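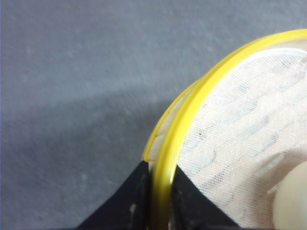

Capítulo 4
O preço e a promoção nos aparelhos de áudio para casa

4.1 Uma pergunta para começar

No mês de maio, uma loja da cidade de Bloxham colocou na vitrine uma coluna de som sem fios da marca Horance. O cartaz dizia: «Antes 99 euros, agora 60». No mesmo dia, a poucas ruas de distância, outra loja vendia a mesma coluna por 60 euros, sem cartaz e sem riscar nenhum preço. A primeira loja vendeu 51 unidades até ao fim do mês. A segunda vendeu muito menos. O produto era igual, a garantia era igual e o dinheiro que saía da carteira do cliente também era igual.

Como se explica esta diferença? O estudante que já leu o capítulo anterior pode responder que a primeira loja tinha melhor localização, ou que o seu pessoal era mais simpático. São respostas possíveis e não devemos deitá-las fora. Neste capítulo, porém, vamos estudar uma outra causa, à qual os autores dão o nome de preço de referência.

4.2 O preço de referência

Chamamos preço de referência ao valor com o qual o comprador compara o preço que lhe pedem. Este valor pode vir de fora, por exemplo de um cartaz ou de um catálogo, e então dizemos que é externo. Pode também vir da memória do próprio comprador, e então dizemos que é interno. Uma pessoa que comprou auscultadores há dois anos por 39 euros guarda este número, mesmo sem querer, e vai usá-lo quando entrar de novo numa loja.

No mercado do áudio doméstico, a referência interna costuma ser fraca. A maior parte das famílias compra uma coluna de som poucas vezes na vida e os modelos mudam de nome quase todos os anos. O comprador não sabe bem quanto «deve» custar o aparelho e aceita com facilidade o número que o vendedor lhe oferece. Com o pão ou com o leite acontece o contrário.

Imogen Catterall, cujo trabalho sobre as lojas de Flomham seguimos em boa parte deste capítulo, propõe ainda uma terceira categoria: a referência emprestada. É o preço que o cliente ouviu de um amigo ou leu num comentário na internet. Nas entrevistas que ela fez, muitos clientes citavam um preço emprestado como se fosse a sua própria lembrança.

4.3 O desconto verdadeiro e o desconto aparente

Um desconto é verdadeiro quando o preço anterior foi praticado durante um tempo razoável e para um número razoável de clientes. É aparente quando o preço anterior existiu só no papel, ou só durante alguns dias. A fronteira entre os dois casos nem sempre é clara, e as leis de cada país traçam-na de maneira diferente. Ao estudante pedimos que não confunda a questão legal, que será tratada no capítulo 9, com a questão económica, que nos ocupa agora.

Consideremos o caso da Cimana, fabricante de colunas com assistente de voz. A empresa lançou o seu modelo pequeno e produziu uma primeira série de 3.000 unidades. O preço de lançamento foi mantido durante o outono e baixou antes do Natal. Em janeiro voltou a subir, mas as vendas não voltaram ao nível do outono. Maureen Furnival interpreta este facto do seguinte modo: para o público, o preço do Natal tinha-se tornado o preço normal, e o antigo preço normal parecia agora um aumento.

Daqui tiramos uma primeira regra, que será corrigida na secção 4.6: cada promoção ensina ao comprador um preço novo.

Termos a reter: preço de referência interno; preço de referência externo; referência emprestada; desconto aparente.

4.4 A duração da promoção

Falta ainda saber durante quanto tempo um preço reduzido pode ser mantido sem alterar a referência interna do comprador. Os dados de Flomham permitem uma resposta parcial, que apresentamos em seguida.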